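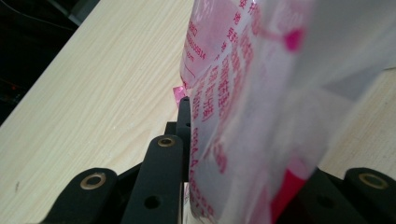 Skerkley Soft Bag Set - data card

Maintained by the Skerkley student manipulation club. Current release: v3, March.

Summary

2,734 short demonstrations of picking up, holding and setting down thin plastic bags with a hand-held gripper. Recorded by club members for the handling round of the Garside student competition. The set is used to train the pick policy on our competition arm, Panitel. It has not been tested on any other arm.

Contents

episodes/ one folder per demonstration
meta/ session sheets, operator IDs, object IDs
splits/ train, val and test lists
tools/ loader and replay script

Each episode folder holds the wrist camera video, a gripper opening log and an estimated tool pose. Time stamps are in seconds from the start of the episode. Pose is given in the table frame, meters and quaternions (x, y, z, w). v1 used w first. Old loaders will run on v3 without an error and give wrong rotations.

Objects

Printed film bags, some clear and some milky, with contents that shift when the bag is lifted. Object IDs refer to the physical bag, so two bags with the same print have different IDs. Bags were retired once the film split.

Print on the bags is left as recorded. Numbers and lettering are often bent or broken up by creases and should not be used as text labels. We tried reading them to recover object IDs in v1 and dropped it.

Recording procedure

1. Start the recorder and check that the preview is live.
2. Hold the gripper fully open over the table until the log shows a steady opening value.
3. Close on the bag. Grip position is the operator's choice, and no retries are allowed inside an episode.
4. Lift and hold the bag upright between the fingers. Film catches the light at this point and highlights can clip.

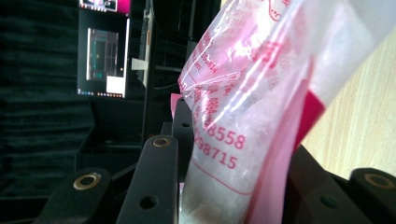 5. Set the bag down, open fully, stop the recorder.

Episodes with a dropped bag are kept and marked drop=1 on the session sheet.

Splits

Splits are by object, so no bag appears in more than one list. The test list has 200 episodes from 8 bags. Please don't tune on it - club entries are ranked on this list before Garside.

Known problems

- Gripper opening reads slightly high when several layers of film are bunched in the jaw. No correction is applied.
- Pose drifts when a bag covers most of the view. The flag pose_ok is 0 for those spans.
- 40 episodes from the first session have no opening log. They are listed in meta/no_log.txt and the loader skips them by default.
- Operator IDs were reassigned between v1 and v2. Do not join across versions.

Related

The rigid box set is in the Skirkmont repository and uses the same folder layout, without the drop flag.

License

Free for class and club use. Ask before redistributing the video.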